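Home News Projects Events Members Contact

Hamness workshop arm build gets its table, moves on to pick tests
29/07/2018

The shared workshop in Hamness has its arm project back on track after a slow spring, and the group building it says the simulated version is now good enough to plan real work from. Two-finger gripper, one table, small parts. Nothing fancy. The real arm is bolted together but only about half wired, so most of the work at the moment happens on a screen.

Project name is Wevano. Started as a weekend thing in a member's garage, moved into the Hamness back bay in March when the garage ran out of outlets. Since then 42 people have signed the build sheet at one point or another, though on a normal evening it's more like a handful at the bench and one or two on laptops.

The plan hasn't changed much. Arm picks a small object up from a tray, moves it, puts it down somewhere else without throwing it. Sounds easy. The first attempts on real hardware, back in the garage, cracked two printed finger mounts and put a dent in the tray, which is when the group decided to do the moves in simulation first and only then let the motors have a go.

Total spent so far is 363 dollars, and that includes the table legs. Biggest single cost was the motors, bought used as a lot from Godon, a surplus dealer two towns over. One of them arrived with a stripped gear and was swapped free of charge. The controller board is a Furukawa, also second hand, and it came with no manual. A scan of an older version was tracked down after a couple weeks and most of the pin numbers match. Not all of them. Anybody working on the wiring should check the sheet taped inside the cabinet door before plugging in anything on the left hand side.

Simulation side is further along. The room model took longer than the arm model, mostly becuase the group kept arguing over how much room to build. Some wanted a bare floor and a table and nothing else. Others wanted shelves, boxes, a light overhead and tape on the floor, so that the test views have some clutter in them. Clutter won.

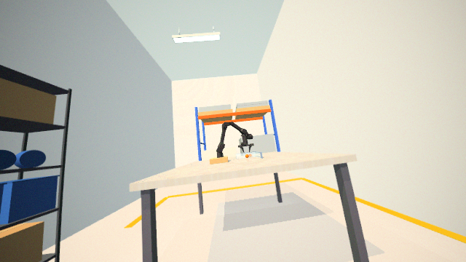 Current test is the ball. Small, orange, easy to pick out against a pale tabletop, and it rolls, so a bad grip shows up right away. The tray is clear and shallow and that has been its own headache. The color-matching script sees the ball fine but gets confused on where the tray ends, and in early runs the gripper came down on the rim. Lowering the approach speed helped. So did raising the hover height before the final drop. The block is up next, a plain low one in light brown, and the group expects it to be easier to grip and harder to see.

As of this week the log shows 183 simulated picks. The group is not giving out a success rate yet. Settings changed too many times along the way, and a lot of the early runs were stopped by hand. A clean batch with everything frozen is planned once the new finger pads are in the model. Pads will be cut from sheet rubber on the real gripper, glued, then measured, then the model gets updated to match. In that order this time.

What's still open on the hardware:

Base column has play in it. Not much but it gets worse the further out the arm reaches. New bearing on order.

Forearm cable rubs at the elbow. Zip tie fix is holding, needs a proper guide.

Emergency stop works but the button is on the wrong side of the bench. To be moved before any powered session with visitors present. This is a hard rule from the workshop, no exceptions.

Table is done. Legs cut square, top sanded twice, corners rounded over after complaints about hips.

Tape for the floor has been bought but not laid. The group wants the real bay marked out with a yellow work area to match the model, and the bay needs a good sweep and mop first. Bring old clothes.

Next powered session is set for when the bearing arrives. Until then the evening meetups carry on as usual, doors at 8, laptops welcome, soldering irons provided but bring your own tips if your picky. New people can start on the simulation with no experience at all, there's a short setup guide pinned to the board by the sink and the files are on the shared drive in the Wevano folder. Use the newest one. The older room file has the table floating a little above the floor and will give wrong heights for everything on it, a full evening was lost to that already.

There's been some talk of a second arm. Godon has more motors from the same lot and the price is decent, but bench space in the back bay is tight and the laser cutter crowd would have to shift over. No decision. It'll come up at the next members meeting, after the item on the dust extractor.

The group is also asking for donations of small things to pick up. Wooden blocks, rubber balls, empty spools, bottle caps, anything that fits in a hand and won't shatter. No glass please, and no batteries. There's a box under the bench marked PICK STUFF. Bigger boxes are fine too if they're empty, the real shelves look bare next to the modeled ones and the camera tests will need something back there.

Build notes go up on the projects page whenever somebody gets around to typing them. Last entry covers the Godon motors and how to tell the good ones from the stripped one before opening the case (turn the shaft by hand, slowly, and feel for a skip). The next should be the finger pads, with a cutting template to print out at full size. Check the ruler on the printout before you cut, the workshop printer shrinks things.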